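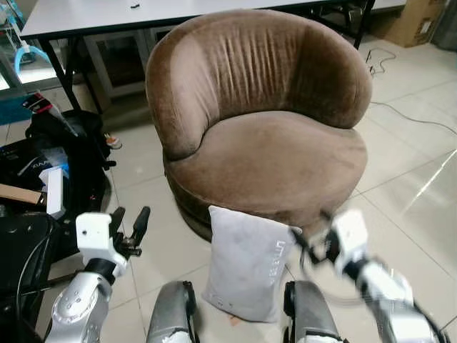
Figure 2. Pillow task at the Fistovholm workshop, viewed from the head camera. The pillow rests against the base of the armchair, between the two grippers.

4.2 Soft goods and the pillow task

The third task uses a brown velvet armchair and a light gray pillow (Figure 2). The goal is to pick the pillow up from the floor and place it on the seat with its wide face against the backrest. We chose it after the box and bottle tasks because a pillow changes shape when it is gripped, and the small errors that rigid objects forgive tend to add up here.

All work in this section was done in the shared workshop at Fistovholm, on the build we call Fodero. The arms and grippers are as described in Section 3. The only hardware change for this task was a new set of finger pads, cut from bicycle inner tube and glued over the printed fingers. The first pads were too smooth and the pillow cover slid out between them at low grip force. Raising the force helped with the slipping but overheated the gripper motors within a few minutes of use, so the pads were replaced and the force limit was put back to its earlier value.

Each trial starts with the pillow on the floor in front of the chair. For the standing start it is propped upright on its short edge and leaned on the chair base, as in Figure 2. For the flat start it lies on the tiles. The standing start is easier to reach but less stable. If one finger touches the cover before the other is in position, the pillow usually tips to the side and the attempt has to begin again from a flat position. We did not reset the pillow in these cases. The operator carried on, and the recording was kept with a tag marking the change.

Demonstrations were recorded by teleoperation with the Leka controller software. Over the whole build period we stored 2321 demonstrations across all tasks. Sessions were held in the evening, when the workshop was quiet and the Wi-Fi was less loaded. Other members' projects and storage were left where they were between sessions, so the background differs from one recording to the next. We made no attempt to mask it out. An earlier policy trained on recordings from a cleared corner did poorly as soon as a shelf was moved, and we preferred to train on the room as it is used.

Two grasp strategies were compared. In the first, one arm pinches the pillow near a top corner and lifts, while the other supports it from below. In the second, both arms press inward on the side edges and lift together. The pinch grasp needs less precise timing, but the pillow hangs at an angle and often arrives on the seat with one corner folded under. The two-sided grasp keeps the pillow square. It fails when the arms do not start the lift at the same moment, and most of the failures we saw during tuning were of this kind. A short hold after contact, before the lift command is sent, removed nearly all of them.

Placement was harder than lifting. The backrest of the chair curves around the seat in one continuous arc, which leaves limited room for the arms to enter side by side. With the two-sided grasp the elbows had to be raised before the grippers passed over the front of the cushion. We added this as a fixed waypoint in the Flemance planner. It costs a little time on each run but the operator no longer has to correct for it by hand.

The color of the upholstery also caused trouble. Dark velvet returned a patchy depth reading with our sensor, and the seat height estimate would jump between readings taken seconds apart. We first tried averaging over several readings, which made the estimate steadier but still too low. In the end the seat height was measured with a tape and entered as a constant. This is a plain limitation of the present system, and a different chair would need its own value.

Releasing the pillow is done in two steps. The fingers open slightly and the arms wait for the filling to settle, then the fingers open fully and the arms retract upward. Retracting straight back pulled the pillow off the seat in several early trials. Results for both grasp strategies and both starting positions are given in Section 5.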